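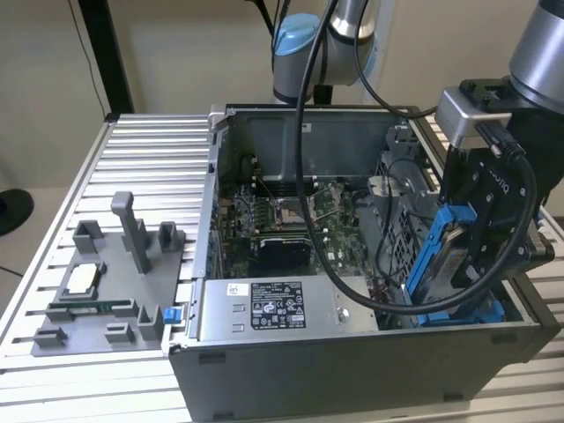

An open tower case with the side panel off, blue-framed drive carrier at the right.

Furkgate Bench Driver Set review

10 Apr 2019

I've wanted to write about this screwdriver set since October, when I bought it, but I made myself wait until I'd used it for a whole winter of odd jobs. Small tools are easy to love for a fortnight. They're shiny, everything is still in its slot, and you go round the house tightening things that were perfectly tight already (I did the cupboard handles, then the light switches, then a pair of sunglasses). What I wanted to know was how I'd feel about it once the case had picked up a few scratches and I'd stopped being careful.

Well, I still love it! It's the nicest hand tool I've bought in years, and it has changed how I go about taking computers apart, which is most of what I use it for. I do have some grumbles and I'll get to them.

What you get

The set is a handle, a long extension, a short flexible extension, and a tray of bits in a hinged case a bit bigger than a paperback. The bits cover the crosshead sizes you'd expect, flats, hex, the star-shaped ones with and without the hole in the middle, and a few of those three-sided things that turn up on chargers and toys. There are also a couple of small nut drivers, and I want to make a fuss of those later on.

What you don't get is a pair of bad tweezers, a plastic card, a tiny suction cup and a cloth. I've got a drawer full of those from other kits and I don't think I've reached for any of them twice. Furkgate seem to have spent the money on the handle instead, and I'm all for it.

The handle

Oh, the handle. It's metal with a ribbed grip, thick enough to put some force through but thin enough to roll between finger and thumb. The cap at the top spins freely, so you can rest a fingertip on it and twirl the shaft with your other fingers. Plenty of drivers have a spinning cap. Most of them are gritty, or they wobble, or they start well and seize up as soon as a bit of dust gets in. This one has been through a lot of very dusty computers and it still turns as if it were new.

It's also heavy. I know some people prefer a light driver, and if you were fixing watches all day you probably would too. For me the weight helps. It settles the bit into the screw head and you don't have to lean on it so much. My old Mengate driver was hollow plastic and I was forever pressing down to stop it hopping out, and then of course you slip, and there's a lovely fresh line across something you didn't want to mark.

The magnet is strong enough to hold an ordinary case screw out sideways without it drooping. On the very smallest screws it's almost too keen: they cling to the side of the bit instead of sitting on the end, and you have to poke them into place. I've got used to it.

Using it inside a desktop

This is where I've spent most of my evenings with it. I mend and clean up old desktop machines, mainly for family and people on our street, and it's the same run of jobs over and over. Side panel off, drives out, memory out and back in, blow the dust away, new paste on the processor, fans swapped if they've gone noisy. None of it is difficult. All of it involves screws, and a tower case has a real talent for putting them in awkward corners.

The long extension is the star here. Screws holding the board down near the back of a case are a pain with a stubby driver, since your knuckles meet the metalwork before the bit meets the screw. With the extension fitted your hand stays right outside the case, and you can see where you're going. There's a tiny amount of play where it joins the handle. I noticed it on the first day and haven't thought about it since.

The flexible one I'm less sure about. It gets round corners, yes, but it winds itself up like a spring before it turns anything, so it's only any good for screws that are already loose. I've used it for the far side of a drive cage, where I'd cracked the screws loose at an angle first and only needed to spin them out. It did that nicely. I wouldn't miss it.

Now, the nut drivers. If you've ever undone a motherboard screw and had the little brass standoff come out with it, you'll know the problem. You end up holding the screw in pliers, trying to twist the standoff off without chewing it, and then you have to get the standoff back in the case straight. With the right nut driver it's a few seconds' work. I'd never owned one that fitted properly! I can't believe how long I put up with pliers.

A tip while we're in there: tip the case on its side before you do any of this and give yourself decent light from the side as well as from above. A dropped screw will at least stay somewhere you can find it. I also put screws into an egg box as they come out, in the order they come out, and work backwards when it's time to close up. It looks daft but it's better than any magnetic mat I've tried.

Using it on everything else

I didn't expect it to escape from the computer shelf, but it has. It's been used on glasses, a kitchen timer, a bicycle lamp, the battery door on a child's toy piano, a set of bathroom scales and the hinge of a laptop that had been creaking for ages. The three-sided bits paid for themselves on the toy piano, which had beaten every other driver in the house.

I did try it on flat-pack furniture and I'd say don't. The handle is too slim to get proper turning force, and the bits are small and quite hard. I stopped when I felt one starting to twist. Use a big ugly screwdriver for that sort of thing and keep this one for work you can do with your fingertips.

How the bits have held up

Very well, mostly. The crosshead bit I use the most has lost the dark finish on its tip, and the edges are still crisp. It bites into a screw with no slop and doesn't ride up out of it. I've had 3 screws so far that were already chewed by whoever came before me, and the Furkgate bit got a grip on all of them in the end, with a rubber band over the head of the worst one.

The flats I've hardly touched. The hex bits are fine. The smallest star bit has a slight lean to it, and I'm fairly sure that's my fault, as I used it to lever up a clip when I should have got up and fetched the right thing. You can buy bits singly as well, so I'll get another at some point and try to treat it better.

The grumbles

The case. The tray holding the bits is a snug foam, and when it was new it was so snug that I had to prise the short ones out with a fingernail. It has eased up with use, but now a couple of slots have gone the other way and the bits rattle about in them. I'd have liked a hard tray with proper clips.

The labels are worse. The sizes are printed in dark grey on black. In daylight they're just about readable, and under a desk lamp at night you might as well guess. I've gone over the ones I use most with a white paint pen, and it's made such a difference that I wish I'd done it on the first evening. The sizes are also marked on the bits themselves, but you'll want young eyes or a magnifier.

And the catch on the lid is a bit feeble. It has stayed shut in a drawer, but I put an elastic band round it before it goes in a bag.

How it compares

I had a go with the Akbridge set before I bought this one, and it's a decent kit. You get many more bits for less money, the case is better than the Furkgate case (clips! labels you can read!) and if you only open something up now and then, I think you'd be perfectly happy with it. The handle is where it falls down for me. It's lighter and smoother, the cap has a wobble, and after an hour with it my hand had had enough.

The Mengate I've already been rude about, but in fairness it lasted me a long time and it cost next to nothing. It's now living in the shed.

I bought mine from Benavides, who had it for 20 pounds and posted it the same day. I've seen it a few pounds dearer in other places. There's also a bigger version with extra bits and the same handle, and having looked down the list I couldn't find much in it I'd use.

Who it's for

If you build or mend desktop computers, or you're the person in the family who gets handed anything with a tiny screw in it, I think you'll be delighted. It makes a fiddly job pleasant. I find myself saying yes to jobs I'd have put off before, just for the fun of spinning that cap.

If you want one kit to do the whole house, buy something chunkier first and come back to this.

Good: the handle, the spinning cap, the long extension, nut drivers that really fit, tough bits
Less good: dim labels, foam that wears, a weak catch, a flexible extension I could live without

Score: 9 out of 10, and it would get the last point for a pot of white paint in the box.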